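Is the Kiltura two-arm kit OK for hanging shirts?

Menaka Akanda
30 May 2022

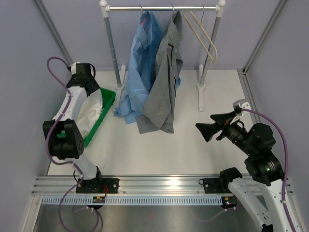
I'm three weeks into a trial of the Kiltura kit and I have to decide whether to keep it. T-shirts into a bin, fine. Getting button-ups onto hangers is where I'm losing my mind — one arm has to hold the collar open while the other brings the hanger in, and my success rate is awful. Is it the grippers or is it me? They want another $798 for the softer fingers.

Bo-ram Ji
Keep your money for now! I ran mine on the stock fingers for 119 shirts before I changed anything, and what helped most was raising the rod. If your hems touch the floor, the fabric drags and the collar twists away from you every time. Also slow the second arm down to 38 percent when it gets near the collar (it's under Motion, then Approach). Heavier cotton still gives me trouble, tbh.

Rodrigo Calvo
get the Zandis instead, way better

Idalina Sequeira
I did buy the soft fingers. Nicer on thin shirts, no difference on stiff collars. Ask support for a loaner set first — they sent me one for two weeks.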